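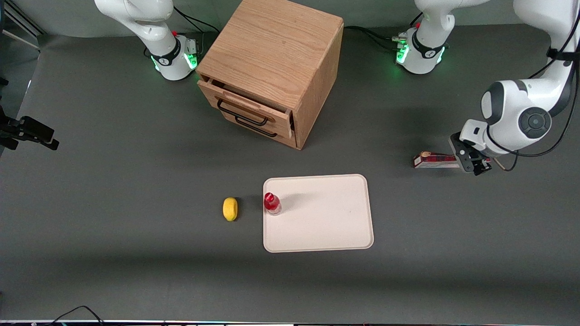 Home Products Tasks and Objects Service Downloads Contact

Talter two-arm recording station

The Talter is a complete work station for recording examples of hand work, which are later used to teach a robot. It is built by Retby in our workshop in Hudimthorpe and comes to you as one unit: two arms with grippers, the grey table top, the cameras, the recording computer and the software. You need a level floor, a normal wall socket and a person who is willing to practise for one afternoon.

What it is used for

Our customers are mostly small research groups and firms which want to train their own model and have understood that they need their own examples for it. They have a task in mind, for instance opening a drawer and putting a small box inside, and they need this task to be done many times, in slightly different ways, with everything recorded at the same moment. The operator moves two light hand arms, the robot arms follow, and the station writes down what the cameras see together with the position of every joint and the opening of both grippers.

One complete attempt at a task is called an episode. An episode starts when the operator presses the left pedal and ends when he or she presses it again. The right pedal throws the episode away. We had this on a keyboard in our first version and it was a mistake, as both hands are already busy.

The arms

Both arms are the same model and can be exchanged with each other. They stand on fixed round bases on the table. Each base has a light ring, and the ring is green when the arm is ready to work. If the ring shows another colour, please look at the table in the manual before you touch the arm.

The arms are placed so that their working areas overlap in the middle of the table. In this shared area you can hold a thing with one gripper and work on it with the other. Outside of it only one arm can reach, and the software draws the border on the operator's screen. New operators often put the tray too far to one side and are then surprised. You can print the border on paper from the Downloads page and lay it on the table for the first days.

The grippers have two parallel fingers. The finger plates are wearing parts. They are held by screws at the front of the gripper and can be changed with the key from the tool bag. A soft pad for the inside of the fingers can be ordered separately. For fruit and thin packaging I recommend the pad, for drawer handles I do not, it catches on the metal.

The cameras

A Talter has three cameras: one fixed camera which looks over the whole table, and one at each wrist. The fixed camera shows where the things are. The wrist cameras show what is in front of the fingers, and this is the part that the fixed camera loses when an arm stands in the way.

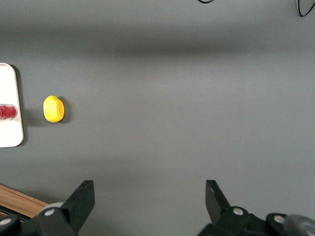 Wrist camera view with both fingers open. The tray is at the left edge, the lemon next to it.

We are often asked if the fingers should be visible in the wrist view. Yes, they should. A model which sees the tips of the fingers together with the object has a much easier time to learn when to close them. The wrist camera is therefore mounted at a fixed angle and we ask you not to turn it. If it has been turned by accident, run the camera check from the menu, which compares the finger position with the one from the factory and tells you in which direction to correct.

Cables can hang into the upper part of a wrist picture in certain arm positions. For training this is acceptable so long as the cables hang the same way in your later use of the robot. If you tie the cables differently in the middle of a recording series, please write it in the notes of the session. A later reader of the data will be thankful.

Light and table

The table top is matt grey. We tried white and we tried black. On white the tray was hard to see, and on black we lost the dark finger plates. Grey is a compromise and some customers cover it with their own material, which is allowed up to the thickness given in the manual.

Please do not put the station directly under a window. The shadows move during the day and the colours become warmer in the evening, so that an episode from 9 in the morning and one from 5 in the afternoon do not look like the same room. If you want this variety in your data, it is better to make it on purpose with lamps that you can switch, and to mark it in the session.

The household object set

The object set is sold together with the station or alone. It contains a small wooden cabinet with drawers and curved black handles, a light-coloured tray, and a bag with small things to grasp: boxes, red plastic containers, yellow fruit and similar. We have chosen them for their different shapes. A lemon rolls a little when you touch it badly. A small box lying on its side can be taken from the top only if the gripper is turned the right way. The drawer needs a straight pull, and when the pull is not straight you will feel it in the hand arm.

All parts of the set can be bought again one by one. Natural fruit is of course not in the bag, you can use your own, and many people do.

Included tasks

The software comes with 10 prepared tasks for the object set. Each task has a written instruction, a picture of the possible starting positions and a rule for when the episode counts as successful. Examples from the list:

Open the upper drawer, put the small box in it, close the drawer.
Move the fruit from the table onto the tray.
Take everything off the tray and leave it empty.
Hold the cabinet with one gripper and open the drawer with the other.

The starting positions are chosen at random by the software and shown on the screen before each episode. The operator puts the objects there by hand. This takes some seconds and people like to skip it, especially before lunch. Please do not skip it. A series in which the fruit lies always in the same place teaches the robot this place and not much more.

With the software you also receive our own recordings, 1,786 episodes in total, made on a station of the same type. They cover all of the prepared tasks, but not equally. The drawer tasks are the strongest part and the two-handed ones the weakest. Failed episodes are kept in a separate folder with the reason written next to each of them.

Recording format

Every episode is one folder with the pictures of all cameras, the joint values, the gripper values, the text of the instruction and the notes of the operator. The times are written by one common clock. Export to the usual training formats is possible from the menu or from the command line. The raw folder is never changed by the export.

Nothing is sent to us. The recording computer works without a network connection, and updates can be installed from a memory stick.

Working with the Szabó controller

If you already own the Szabó hand controller you can use it in place of our hand arms. You need the adapter plate and a licence file, both without charge when ordered with the station. Please note that the Szabó does not give the feeling of resistance back to the hand. For moving things between table and tray this is no problem. For drawers most operators prefer our own hand arms.

Safety

The arms are strong enough to pinch a hand. The stop button is delivered with the station and must be placed where the operator reaches it without standing up. A second person who arranges the objects must wait until the software shows the pause sign. Long hair and loose sleeves are to be kept away from the table.

Delivery and installation

Delivery time is 11 weeks from the order. The station arrives on one pallet, with the frame already assembled and the arms in separate boxes. Installation and a training day at your place are part of the price within the country, for other countries please ask. Prices are given on request, as they depend on the choice of hand arms and on the number of object sets.

The station can be tried in Hudimthorpe before you order. Bring your own objects if you can, we learn more from them than from ours. For an appointment write to Relu Gavrilă through the Contact page and say which task you have in mind and whether you need one arm or both. In July the workshop is closed for visits, but letters and messages are answered.

Spare parts: finger plates, soft pads, wrist camera, camera bracket, pedal pair, base cable, drawer handle, tray.

This website uses cookies to remember your language and your list of requested parts. Accept Only necessary Read more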